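**Recurring loss of position accuracy on keyboard test cell after gripper service**
Posted in: Maintenance and Setup, 26/03/2023
Posted by: Stostulari Test Services

Our department operates a small bench cell in which a robotic arm presses and handles computer keyboards for endurance testing. The arm is a PiPER unit with a two-jaw gripper, and the cell is run from a sequence program supplied by our integrator, Nokis. Each sequence consists of 903 presses, after which the arm returns to its rest position and the log is saved.

The gripper was removed for cleaning and refitted to the same mounting plate with the original screws. Since that work was completed, the presses no longer land where they were taught. The error is small at the start of a sequence, approximately the width of a key gap, and is larger by the end. If the arm is sent to its rest position and restarted, the error returns to its starting value and then grows again.

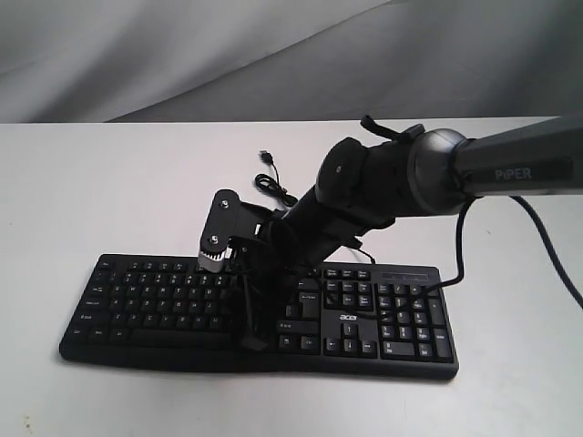 The keyboard is placed by hand against a printed outline on the tabletop. The table has been checked with a level and no movement was found. We have also repeated the sequence at half speed, with a modest improvement. The program itself has not been edited, and its checksum matches the copy held by Nokis.

We would be grateful for advice on the following points:

- whether the gripper must be taught again after every removal, or only when parts are replaced;
- whether the growing error points to the gripper, the arm or the cabling;
- what interval other operators use for checking the mounting screws.

We would prefer to avoid returning the arm to the supplier, as the cell is booked through May.

---

**Marchuk Automation Support**

The two symptoms described should be treated separately, as they are unlikely to share a cause.

The fixed error present at the start of each sequence is consistent with the gripper having been refitted at a slightly different angle. Screw holes allow a certain amount of play, and a very small rotation at the plate becomes noticeable at the tip of the jaw. The tool center point should therefore be taught again whenever the gripper has been off the arm, whether or not any part was replaced. Please do not correct individual key positions in the program. Doing so hides the offset and must be undone at the next service.

The growing error requires a different inspection. We recommend the following order of work:

1. Remove power and support the arm before touching any fastener.
2. Hold the gripper and apply light pressure from side to side. Any movement at the plate indicates that the screws are not fully seated.
3. Remove the screws, clean both mating faces, and refit to the torque stated in the manual for your gripper. Tighten them in turns, a little at a time.
4. Move the arm slowly by hand through the working area and watch the cables. A cable that becomes tight at any point will pull on the wrist and may also shift the item being tested.
5. Restore power, teach the tool center point, and run a short sequence of 15 presses against a sheet of marked paper.
6. Compare the marks. If they are grouped closely, proceed to a full sequence.

A further point concerns the keyboard. An outline on the table shows where the item should be placed, but it does not hold the item there. Repeated pressing can move a keyboard a little with each cycle, particularly if its rubber feet are worn. We suggest that it be measured against the outline at the end of a sequence, before anyone touches it. A pair of low stops along the rear edge would be an inexpensive improvement.

With respect to intervals, our own practice is to check the mounting screws at the start of every working week and again after any collision stop.

---

**Umano Lab Office**

We had the same fault. It was the screws. Tighten them and it should be fine.

---

**Stostulari Test Services**

The inspection was carried out in the order given above. No play was found at the gripper plate, although one of the mating faces carried residue from the cleaning product and has now been wiped down. The tool center point was taught again, and the fixed error is no longer present.

At the end of the next full sequence the keyboard was found to be 2 mm out of its outline, toward the front of the table. Temporary stops have been fitted and permanent ones have been ordered. The cell has since completed 2,978 presses without a reported position fault. Cable slack was increased at the same time, so we are unable to state which of the two changes had the greater effect.

The maintenance sheet has been amended to require teaching after each removal of the gripper.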